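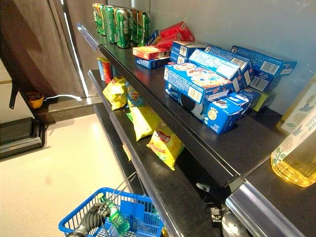 Cans and snack boxes on shop shelving.

Guides > Phetsri diary > Section 4: Reminders, the wristband and keeping things private

14 comments | 37 shares

Section 4: Reminders, the wristband and keeping things private

Written by Kanyarat Chantharasri, last checked December 2023

If you've got through Section 3 you now have Phetsri on your phone, a diary with your first cycle in it, and hopefully a rough idea of what the coloured dots mean. This section is the one I get the most emails about. It covers pill reminders, pairing the Zarkano wristband (skip that bit if you haven't got one), and the privacy settings, which I'd do today even if you leave everything else until the weekend.

I've used Phetsri for my own pill and my own periods for years, and I rewrote this section after a run of evening drop-ins at the Pranville clinic where I watched people try to follow the old one. The old one was mine too, so I can say it was rubbish.

Before you start

Have these to hand:

- your phone, charged to at least half
- your pill packet and the leaflet that came in it
- the Zarkano wristband and its charging lead, if you're using one
- ten minutes when you won't be interrupted

CAUTION: Phetsri is a diary with an alarm clock stuck to it. It doesn't know what pill you take or whether it's right for you, and the predicted dates are guesses made from your past ones. Please don't use the predictions as contraception. For anything medical, go by the leaflet, or ask a pharmacist, nurse or doctor.

4.1 Setting your daily reminder

1. Open Phetsri and tap the little bell at the bottom.

2. Tap Add reminder, then Daily.

3. Choose a time. Pick one when you are nearly always awake and nearly always near your pills! I had mine at seven in the morning for ages and spent every Sunday swearing at it. I moved it to when I brush my teeth at night and that was that. If you're already on a pill and want to move the time you take it, check the leaflet first - some types have a much shorter window than others.

4. Tap Packet pattern. You'll see a few choices: every day with no gap, a set number of days followed by a break, or Custom. Copy what your packet says. If you were told by your nurse to take it differently from the leaflet, use Custom and put in what you were told.

5. Set the start day. This is the day you took (or will take) the first pill in the packet you're on now, and it doesn't have to be today. People get this one wrong more than any other step, and then the reminders stop in the middle of the packet and they think the app has broken.

6. Write your own wording for the alert. As it comes, it says "Time for your pill", in large letters, on your lock screen, for the whole bus to enjoy. You can change it to anything. Mine says "Water the fern". I don't own a fern.

7. Tap Save. The bell should turn solid.

NOTE: The alert repeats every few minutes until you tap Taken, Later or Missed. Later will hold it off for up to 4 hours, and after that it starts again. Swiping it away does nothing except make you feel better.

NOTE: If you tap Missed, the app records it and shows a link to general advice. Read your leaflet as well. What to do next depends on which pill it is, how late you are and where you are in the packet, and the app only knows the last two.

4.2 Trying it out

I always do a test and I think you should too.

1. Go back to the bell and tap your reminder.

2. Tap Send test.

3. Lock your phone and put it down.

4. Wait for the alert. It usually comes within a minute.

If nothing comes, look in your phone's own settings for notifications, find Phetsri in the list and switch it on. Battery savers are the other usual culprit. On my old phone I had to tell it to leave Phetsri alone overnight, and the menu for that was buried so deep that I had to get my sister to find it.

4.3 Pairing the wristband

The Zarkano is the plain band that Ladell sells to go with the app. It buzzes and that's all it does, which suits me fine. No screen, no words, so it's handy if you share a room or you'd simply like to keep your business your own.

1. Charge the band until the small light goes steady. The first charge takes a while, so have a cup of tea.

2. Turn on Bluetooth on your phone.

3. In Phetsri, tap the bell, then Band, then Pair new.

4. Hold the button on the side of the band until it buzzes twice.

5. Your phone will list any bands nearby. Each one shows as Zarkano followed by a number, and yours is printed inside the strap. Mine is 532. If you're pairing in a clinic waiting room or a student house, do check the number, as I once spent a good while cheerfully buzzing somebody else.

6. Tap your number, then Confirm.

7. Choose Band only, Phone only or Both. With Band only, nothing at all appears on the phone.

CAUTION: If you choose Band only and the battery runs down, you won't get a reminder. I leave mine on Both, with the fern wording on the phone. If you need Band only for privacy, put the band on charge on the same evening every week.

CAUTION: Take the band off if your skin gets red or itchy under it, and don't wear it while it's charging.

4.4 Privacy settings

Please don't skip this part. A cycle diary can hold quite a lot about your life - when you've had sex, what you used, how you felt about it afterwards - and you get to decide who sees it. That includes a partner, your mum, and a friend who has only borrowed your phone to look at a map.

1. Tap the cog at the top of the diary, then Privacy.

2. Turn on App lock and choose a code that isn't the same as your phone's. Someone who knows how to open your phone may well try that one first.

3. Turn on Plain icon. Phetsri then appears on your phone as a grey square called Notes.

4. Look at Sharing. It's off unless you've turned it on. If there's a name in there you don't recognise, or one you no longer want, tap it and then Remove. The app doesn't send them a message, but their copy of the calendar will go blank and they may notice.

5. Look at Backup. With backup on, your diary is saved to your account. With it off, it lives on the phone only, and if the phone goes in the canal so does the diary.

6. Tap Done.

NOTE: The Notes page for each day holds up to 2,800 characters, and people do use it as a proper journal. Notes are never included in Sharing. They are included in Backup, and in the printout described in Section 6.

CAUTION: If somebody checks your phone, or gets angry about what's on it, think before you change several settings at once. A sudden new lock or a disappearing calendar can get noticed. You might feel safer keeping a paper note somewhere else, or talking it over first with a nurse or a support line, on a phone that isn't yours. The same goes if anyone is hiding your pills, throwing them away or pushing you to stop or start taking them. You can tell clinic staff about that, you can ask to be seen on your own, and you won't be wasting their time.

4.5 Things that go wrong

The reminder came at the wrong hour after I flew somewhere. Phetsri follows the clock on your phone. Go to the bell, tap your reminder and turn on Keep home time. You may then be buzzed at three in the morning, so work out your timings from the leaflet before you travel.

I tapped Taken and I hadn't. Go to the diary, press and hold on that day and tap Change. It lets you go back a week. For anything older, use Edit history in the cog menu.

The band buzzes but the phone says Not paired. Hold the side button until it buzzes four times, which clears it, and go through 4.3 again. Your diary isn't touched by this.

I've forgotten my app code. You can reset it by email if you put an address in when you signed up in Section 1. If you didn't, and backup was off, I'm sorry to say the diary can't be opened, and you'll have to remove the app and begin again.

I've stopped taking the pill and want the alerts to stop. Tap the bell, tap the reminder, and choose End. Pause is for a short break only and it switches itself back on the next month, which caught me out in April.

Next is Section 5, adding patches, injections and coils. If you only take a pill, go straight to Section 6 for printing your diary to take to an appointment.

Share this page: 37
Comments (14)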